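Idgate is a pair of hand-held grippers sold by Indska for recording two-handed tasks that a robot is later expected to copy. The wearer supplies the arms, the patience and most of the intelligence. It was released on 2/8/22 as the successor to the Pudness, a single gripper remembered chiefly for its weight.

Each gripper is dark gray, with a lighter mount on top and a black cable that follows its user everywhere. 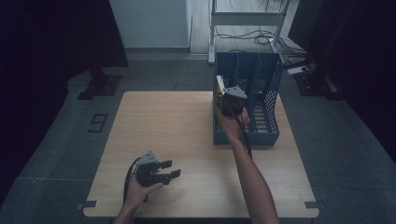
The kit ships with 38 suggested exercises, most of them desk chores such as filing and sorting. Annelore Kramer, reviewing it for the trade newsletter MacKinnon, gave it four out of six, praising the grip and deducting a point for the cables. The other point went to the manual, which runs to five pages, one of them blank. A revised manual followed in October. It has six.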